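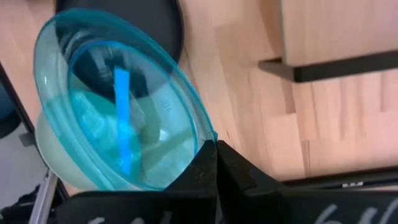
R. Ackroyd

**Tableware handling at the Brulis hall**

Kulen employs 195 people, and for most of the company's history the sorting, stacking and putting away of tableware has been done entirely by hand. In September the company began moving part of that work to the Brulis hall, where robotic arms now share it with the staff. The gallery on this page shows the work itself. The accompanying notes set out what the change means for the employees concerned and are addressed to colleagues at other sites who may take up similar duties.

**Holding a bowl by the rim**

The gripper has closed its two black fingers on the rim of a translucent teal bowl. Plastic bowls of this sort are light and smooth, and a person picks one up without giving the matter any thought. For the arm, the point of contact and the angle of approach have to be taught, and the teaching is done by people who used to handle the same bowls at the sorting tables.

Fourteen employees have transferred to this work so far. All of them came from sorting and dispatch, and none had previous experience of automated equipment. Their training, known within the company as the Kelberg course, combines time at the workbench with written instruction, and the 14 participants completed 700 hours between them before working without a trainer present. Pay grades were settled before the course began. Staff who preferred to remain at the sorting tables have done so on unchanged terms.

The most frequent remark in the first round of interviews concerned pace. Manual sorting is steady, physical work, and the shift is over when the last crate has gone. Work at the arms is slower and asks for closer attention. Several employees reported less strain in the shoulders and wrists; several also reported being more tired at the end of the day than they had expected. The rota has been altered in response, and no one now spends a full shift at a single station.

**At the raised board**

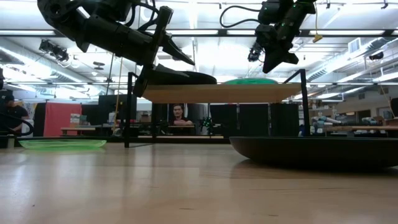
*Two arms at a wooden board on its metal stand, with a bowl and a plate on the table below. Brulis hall.*

Placing items on a raised surface is among the harder tasks given to the arms. The board sits on a stand of thin rods, and the arms must work close to its edge without disturbing what is already on top. Before a task of this kind is accepted for daily use it is repeated 2,000 times, and the employee in charge of the station records each failure by hand in the station book. The books are kept at Brulis and may be read by any member of staff.

The hall is open from end to end, with workbenches and further arms beyond the table, and it is rarely quiet. Employees asked early on for a clear rule about who may stop an arm. The rule is now displayed at the entrance: anyone in the hall may do so, at any time, and is not required to give a reason. Visitors are told the same on arrival.

A second round of interviews is planned once the current group has worked through the winter rota. It will cover noise, break times and the question of whether station books should be kept on paper or on a screen – a point on which opinion at Brulis remains divided. Staff who wish to put forward further questions may leave them with the site office before Sunday.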